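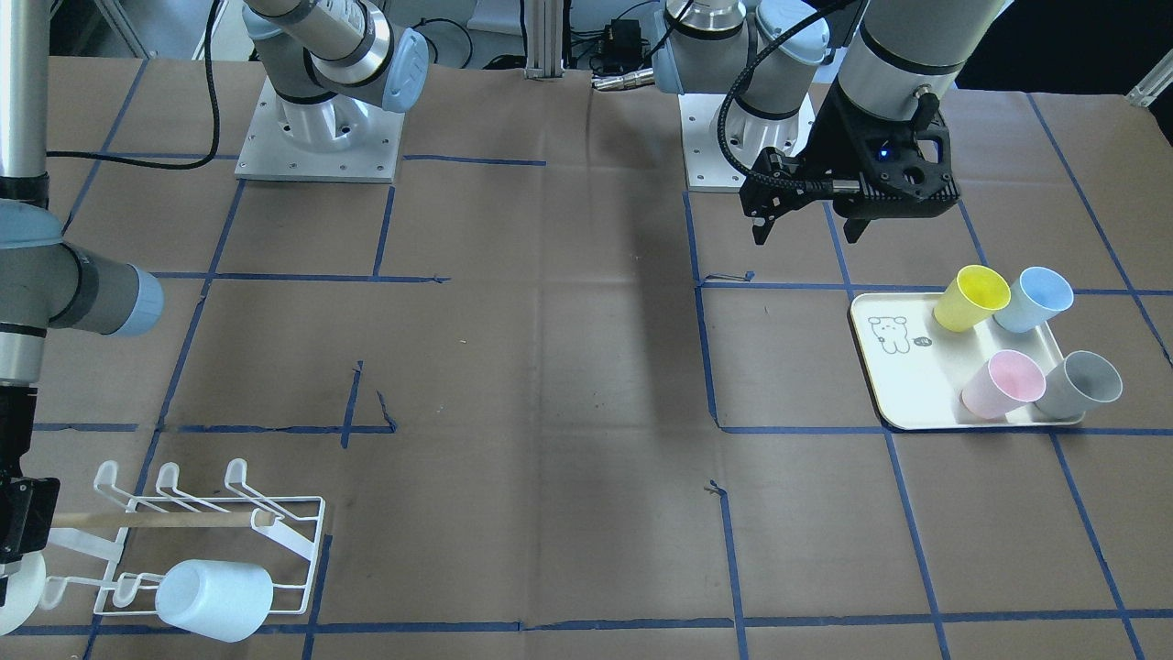 A white wire mug rack on a work surface covered in brown paper and marked with blue tape.

The Case for the Mug Rack
By Deisy Giraldo
10 Jan 2019

Shared kitchens are commonly judged by their largest purchases. When Sunbridge renewed the staff kitchen at its Arboleda building, the approved budget was $3440, and most of the discussion concerned the refrigerator. The mug rack was entered under sundries and received no discussion at all. It is the view of this writer that the order of attention was mistaken.

A refrigerator is opened a few times a day. Mugs are handled constantly, and where they rest between uses decides whether a counter can be worked on. A cupboard hides them, often stacked and still damp. A wire rack keeps them in the open, where a person may take one by the handle and return it to the same hook.

Critics object that open racks look untidy and collect dust. The second complaint has merit in a room that is seldom used. In a kitchen serving two departments, a mug does not hang long enough for dust to matter. As for appearance, a plain white rack with a plain white mug on it offends very few people.

Sunbridge should therefore provide racks in both remaining kitchens before any further cabinets are ordered. It should also retire the rule, in force since the Prason lease, that all drinkware be put behind doors by closing time. The rule protects the look of the room at an hour when the room is empty.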